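The Hedge Stays

Danuta Grabowska bought the house in Lurkholm in December, when a garden can be mistaken for a parking lot with ambitions. By spring she had the full picture: 40 feet of lawn, mostly moss, and a privet hedge as tall as the bus.

The first designer she called wanted the hedge gone by lunchtime. The second wanted it gone too, but used the word "journey." She went with the third, a two-person outfit called Makowska, who asked where she drank her coffee.

She drinks it on the back step, facing the hedge.
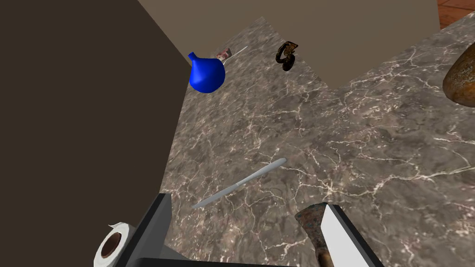 So they cut it down to chest height and left it alone. Behind it was a view of the Cenmont water tower, which she has grown fond of, and a neighbor, about whom the jury is still out. The moss got the same treatment. Makowska raked out the sad patches, stopped mowing the rest and laid a path of reclaimed brick straight through the middle. The budget was $3,000, and the path ate most of it. Brick is cheap until you ask someone to lift it.

Planting came next, and with it the usual argument. Danuta wanted roses. The shade wanted ferns. They settled on ferns, with one climbing rose by the gate where it gets sun until two, and it has sulked there ever since in a very expensive pot.

She still goes out most evenings with a pair of shears and a vague sense of purpose. The hedge grows faster on the neighbor's side, and she has chosen to take this personally.
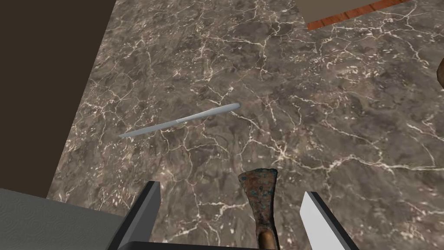
If You Have a Hedge Too

Old privet forgives a hard cut, though you'll be looking at bare sticks for a season. Check for nests before you start. Take the top down first and keep the base a little wider, or the bottom goes bald. Water it through the first dry spell, and tell the neighbors before the saw comes out. Danuta sent a note. She recommends cake.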